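Search this site Enter keywords Go

PRESS RELEASE

Plallberg, January 20, 2022

Declercq publishes results of gripper and camera comparison in simulated home

Declercq, a developer of control software for mobile robots, today presents the results of its comparison of two grippers and two camera positions for household work. All trials were made in simulation, inside a digital home named Flekham. The comparison was prepared together with the engineering office Rakum, which delivered the controller used in all trials.

The aim of the work was to learn which combination of gripper and camera gives the most stable control when a robot must come very near to an object. In many homes the robot has little space. It works beside furniture, and the object can fill almost the whole view of the camera. In this situation the controller receives few clear edges and must decide with less information.

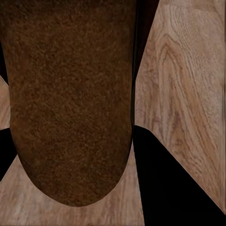
For this reason Declercq gave special attention to the last part of the approach. With the camera placed near the gripper, the robot made 100 approaches with each gripper. The same number was repeated with the camera placed higher on the body. The speed of the arm and the settings of the controller remained the same in all trials, so that the results can be compared in a fair way.

The higher camera gave the better result for finding the way to the object. The camera near the gripper gave the better result in the last 10 centimeters, but only when the surface of the object had enough texture. On smooth and shiny surfaces it lost the position more often. Declercq therefore recommends to use both cameras, and to change from one to the other during the approach.

Between the two grippers the difference was smaller than expected. The wide model accepted larger errors of position. The narrow model needed more exact control, but it could work nearer to walls and furniture. The complete tables are included in the report, with separate results for each of the 11 tasks.

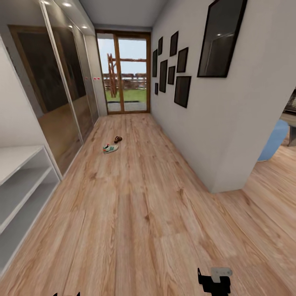
The hallway of the simulated home, with two shoes on the floor and a robot gripper in the foreground.

Reflections were one more subject of the study. Glass doors and glossy panels are common in modern apartments, and they can confuse the measurement of distance. The report has a chapter on this question and describes which settings of the controller helped to reduce the errors.

Declercq wishes to say clearly that results from simulation can not replace trials with real equipment. Friction, cable movement and wear of the fingers are included only in simple form. A second series with real hardware is planned to start in August at the Rakum workshop in Plallberg, with the same tasks and the same limits of time.

The report on the Flekham trials is available in English and can be requested free of charge from the Declercq press office. The controller settings are attached to the report as a separate file.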